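The drinks corner at Tresamia: how we run it from now on
By Edit Kovács
24 Aug 2025

Many of you have asked me the same questions about the drinks corner, so I write the answers in one place. I have looked after it since May, when Mabli Beddoe moved to the Norklow building and left me her notebook, her measuring jug and a very long list of things she wanted to improve. Some of them are done. For the others I need a little help from everybody who drinks there.

First, the drinks. We have one cold drink on tap at a time. In the summer months it is mostly elderflower, diluted with water from the kitchen tap. Béla Szénási brings the syrup from his mother's village, and he is quite strict about the proportion: one part of syrup to 12 parts of water. I have tried it stronger, and I must say he is right. When the elderflower is finished we will change to apple juice, which we order from Kocsis in boxes. Omolara Akinola has asked for iced hibiscus tea as well. She made a trial portion two weeks ago and it was gone before lunch, so I think we can put it in the plan for September.

Please do not pour anything else into the dispenser. In July somebody put in orange juice with pulp, and I spent most of an afternoon with a thin brush and a bowl of warm water. If you want to share something thick or with pieces of fruit, use one of the big jugs from the lower cupboard and leave it on the table with a spoon.

Then the glasses. The old ones were of five or six different kinds, and they did not stack. When we had visitors it looked like a jumble sale. Kristóf Szekeres found us the ribbed ones in a catalogue from Burkoretti, and we bought enough for everyone who works here and for a normal number of guests. I like them very much. They are simple, and the ridges give the fingers something to hold. The only bad side is that dried drops stay between the ridges, so they must be rinsed soon after use. If you leave one on your desk overnight, you will need the bottle brush.

We also had a discussion about paper cups. Last year we used more than 200 of them in a month, and the bin by the door was always full. I do not want to forbid them completely. There is still one packet in the upper cupboard for the garden party and for days when the dishwasher is broken. On all other days, please take a glass.

Where to find things: clean glasses stand on the open shelf to the left of the sink, upside down on the blue cloth. Used glasses go into the dishwasher, upper rack only. The syrup is in the fridge door, with the date of opening written on the label. The bottle brush hangs on the hook under the sink, and I ask you very kindly not to use it for shoes.

Now to the dispenser itself, which is the part most people ask about.

Filling a glass

Take the glass in one hand and bring it close to the spout before you touch the red handle. Several people do it in the opposite order, and then the first mouthful goes into the tray. Open the tap slowly, stop a finger's width below the rim, and close it fully. Wait a moment for the last drops before you take the glass away.

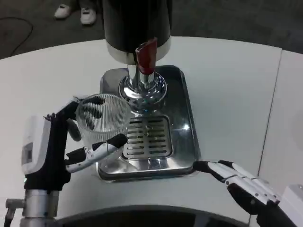

Emptying the drip tray

The tray has to be emptied every day, also on days when it seems that there is almost nothing in it. Sweet drinks become sticky overnight and they invite wasps – we had 13 of them in the kitchen one morning, Kristóf counted. Lift the slotted grate out first and wash it with a little washing-up liquid. After that pour out the tray and wipe it with the soft cloth. Please do not use the green scouring sponge, because it leaves marks on the steel and they cannot be removed. I have tried vinegar, I have tried toothpaste, and the marks from June are still there.

The weekly wash

Once a week the whole dispenser is emptied and rinsed through with warm water. Until now I did this alone. I would be glad to have a rota for the autumn, and the sheet is already on the fridge. Béla and Omolara have put their names for the first two weeks. It takes twenty minutes, and the instructions are taped inside the cupboard door in English and in Hungarian.

The money

We ask for a small contribution to the tin, as before. At the moment there is enough for the next order of juice, and if some coins are left over I would like to buy a second blue cloth.

If something is missing or broken, write to me or leave a note in Mabli's notebook, which lies beside the tin.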